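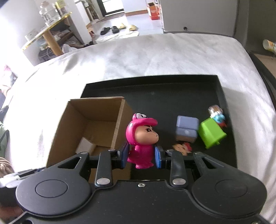 Figure 3. Pink toy figurine in an animal hood, held upright above a shallow black tray.

4.2 Viewer talk during live episode threads

The second part of the study looks at what people wrote while an episode was on the air. We collected comments from the live threads of Clellwood, a fan forum for reality television, across one season of the dating series Karnmont. The forum opens a thread an hour before each episode and locks it the next morning. We kept the comments of 181 users who posted in at least two threads. Of these, 163 also posted in the season preview thread, so we could compare what they expected of the cast with what they said later.

Comments were sorted with the Daneshvar scheme, which has seven categories: plot, editing, looks, loyalty, blame, outside news, and talk between users. Two coders worked separately and settled their differences by discussion. A comment could fall into more than one category.

Blame was the most common category in the reunion threads but not in the regular ones, where users mostly wrote about editing. Many comments complained that a scene had been cut to make one cast member look worse. These complaints were often tied to posts the cast had made on their own accounts during the week. Users who followed the cast on Voro, a short video app, brought this material into the thread and were usually asked for a link.

Loyalty shifted slowly. Of the users who named a favorite in the preview thread, 40 named a different one by the reunion. The change rarely came after a single argument on screen. It tended to follow an interview or podcast in which a cast member spoke about a former friend on the show.

Deleted comments are missing from our set. Moderators removed posts that dealt with the children of cast members, and we did not try to recover them. Section 4.3 turns to the recap posts, which were written by a small group of regular contributors and drew a different set of readers.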